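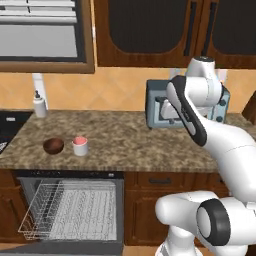
Wokum: Album and Tour Project
Progress report to the Laaksonen Fund for Recorded Music
Reporting period ending October 2020
Prepared by Demyd Prokopenko, project manager

1. Status

Recording of the second Wokum album, working title Wokura, is complete. Mixing is under way and mastering has not started. The tour part of the grant is on hold. The release date given in the application can't be met, and we ask the Fund to approve the change set out in section 6.

2. Recording

Basic tracks were cut at Umton, in the large room, with the four members playing together. The application allowed for separate drum and bass sessions followed by overdubs. The band asked to try full takes first, and these were good enough that the separate sessions were dropped. The hours saved were moved to vocals and to the string parts on "Low Ferry" and "Second Shift."

Eleven songs were recorded. Ten are planned for the album. The remaining one, "Harbor Tax," has an unfinished second verse and will be held back unless the lyric is settled before mastering.

All sessions were recorded at 24-bit, 96 kHz. Full takes and edits are stored on two drives, one at the studio and one at the project office. The studio logs show 161 hours used, including setup and line checks. The room was booked at the day rate in the original quote, with no overtime.

The piano on "Answering Bell" was recorded twice. On the first version the tuning had drifted in the upper octaves, and pitch correction left audible artifacts on the sustained notes. The second version was made after a full tuning and is the one in the mix.

3. Mixing

Six songs have approved mixes. Two more are with the band for comments. The other three, including "Harbor Tax," have rough mixes only.

The main open point is vocal level. The singer prefers the voice further back in the louder songs, and the mix engineer has supplied an alternate of each with the vocal raised 1 dB. Both versions will go to mastering so the choice can be made in sequence - this avoids reopening the sessions later.

Instrumental versions are being printed at the same time as the main mixes. They were not in the application, but they add very little studio time and are usually asked for by film and television music buyers.

4. Live work

The application listed 20 club dates in support of the release. None has been played. Venues are closed or running at reduced capacity, and several have stopped taking holds. The booking agent has moved 12 of the dates to provisional slots next fall. Four venues have declined to rebook, and the last four have not replied. No deposits were lost. The van hire firm has turned our payment into a credit, valid for 18 months.

The band played one filmed set at Umton without an audience. It runs 38 minutes and covers seven of the new songs. Sound has been mixed; the picture edit is at second cut. We intend to use it in place of the launch show if that show can't go ahead.

5. Budget

Recording costs are within the approved line. Mixing is expected to finish on budget provided the last three songs need no more than one round of changes each. The touring line is unspent apart from the van credit.

There is an unspent balance of $3,368 in the rehearsal line, as the band lost access to its rehearsal space in the spring. We ask to move this sum to the filmed set, where it would pay for the final picture edit and color work. No increase in the total grant is requested.

Pressing quotes have been received from two plants. The lower quote has a longer lead time - 16 weeks from approved test pressings, against 11. Neither has been accepted.

6. Changes requested

a) Move the album release to next spring, with the first single to follow mastering.
b) Move the rehearsal balance as described in section 5.
c) Extend the touring period by one year, on the same terms.

7. Next steps

Mixing is due to close in November, and mastering is booked for the first week of December. Artwork is with the designer, who needs the final running order before the back cover and labels can be set. Credits have been checked against the session logs, apart from the string players, whose forms are still coming in.

The next report will include the signed mastering invoice, the final track list and a revised tour schedule. A private listening link to the six approved mixes can be sent to the Fund's music officer on request.

Last updated: end of reporting period, version 2

This site uses cookies to remember your settings and measure traffic. By continuing to browse you agree to our use of cookies. Accept | Manage settings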